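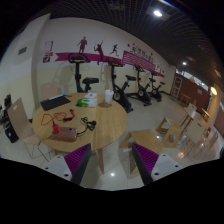 Teodoro Varela wrote in to ask why Flinlow was showing his old trip photos under January when they had been taken over several summers, and whether it was safe to keep uploading while the dates were wrong. He had stopped the upload himself before opening the ticket.

Status: Solved, left open for follow-up
Product: Flinlow photo library, desktop uploader and web album
Category: Dates and sorting

First reply
Asked for the source of the photos, the computer they were uploaded from, and one affected file sent as it is, not through a messaging app. Told him to leave the upload stopped and not to use the Fix Dates button in the web album. That button writes the new date into the library copy and makes the original date harder to get back.

Customer's answer
The library is 4,000 photos. Most are from family trips to Cuautle, with some older scans mixed in. They had been sitting on an old laptop and were copied to an external drive in January, then uploaded from the drive. Everything uploaded before the copy is sorted correctly. Everything after it lands in January, in no order he can make sense of.

Sample file
Opened the sample. The capture date inside the photo is intact and is from the summer he says it is. The file's modified date is January, the same as the copy to the drive. So the uploader is reading the wrong one. It should only fall back on the modified date when there is no capture date.

Could not reproduce on our test account with the same file. It sorted correctly on the first try. Asked him for the uploader's settings page and version.

Settings
His uploader had "Keep folder dates" turned on. This option was meant for scanned documents and it makes the uploader ignore capture dates completely. He did not remember turning it on. It is carried over from the old Ultstead importer if that was ever installed on the same computer, and he confirmed that it was. Turned the option on in our test account and the sample went straight to January. Reproduced.

Steps given to the customer
1. Quit the uploader from the menu bar. Closing the window leaves it running.
2. Open it again, go to Settings, then Import, and turn off "Keep folder dates."
3. Make a test album with a handful of photos from the drive and check the dates in the web album.
4. If the dates are right, select the January photos in the web album and choose Reread From File.

Reread From File goes back to the uploaded original, so nothing has to be sent again. It runs on our side and the computer can be off.

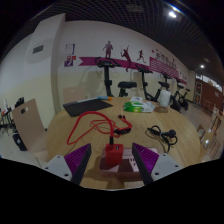

The test album came out right. He ran the reread on the whole January group and left it overnight. In the morning most of the photos had moved to the correct summers, but 7 were still in January and the scans had all moved to the bottom under No Date.

The scans are expected. A scanner does not know when a picture was first taken, and these files carry no capture date at all. With the option off, Flinlow uses No Date when the file came from a scanner. He can set those by hand, and a year alone is enough. The album accepts a year without a month and sorts it ahead of anything with a full date in that year.

The remaining photos
Asked him to send two of them. Both had been edited in a program that saved a new copy and wrote the day of the edit as the capture date. The real date is gone from the copies. He found the unedited versions in another folder on the drive, uploaded those, and used Copy Date From on the edited ones. That worked for all of them.

Further question from the customer
He wanted to know if his sister in Bavwood, who shares the album, would see everything twice after the reread. She will not. Shared albums point to the same photos, and the order updates when she next opens the album. Comments stay attached. If she has downloaded any of the photos, her downloaded copies keep whatever date they had.

Internal notes
"Keep folder dates" should not be carried over from the Ultstead importer without asking. Sent to the desktop team along with the sample file, used with the customer's permission. Help page on sorting still says that the reread needs the original drive connected. It does not. Sent a correction to whoever has that page now.

Customer has restarted the upload of the last folders. Ticket stays open until he writes back.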